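Category: Home & Garden > Painting & Decorating

Dark red walls to off-white, how many coats?

Manuela Zuccaro
I'm moving into an apartment on the Sternham side of town and the wall with the window is a reddish brown. I want off-white before my furniture comes in November.
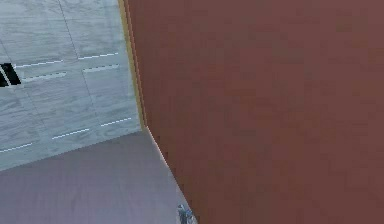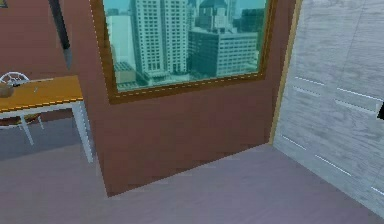

The landlord is fine with it as long as I pay. I have a budget of 400 for paint and supplies. Do I need a primer, or can I just put on extra coats of the white? I've only ever painted a bathroom, and that was white already.

Guido Carbone
Use primer. Red bleeds through light paint worse than any other color I've dealt with. Wash the walls first with a mild cleaner, let them dry, then sand any shiny spots. One coat of stain-blocking primer, wait overnight, then two coats of the off-white. Look at it in daylight before you decide on a third -- lamps hide a lot. Get all your finish paint mixed in one batch if you can, or pour the cans together in a big bucket. I didn't do that in my hallway and there's a line by the stairs where the second can started.

Mervyn Pearce
just paint it. I did mine with no primer and it was ok after 4 coats

Tiziana Colombo
Four coats of good paint costs more than a can of primer. Agree with Guido, and buy a decent angled brush for the corners.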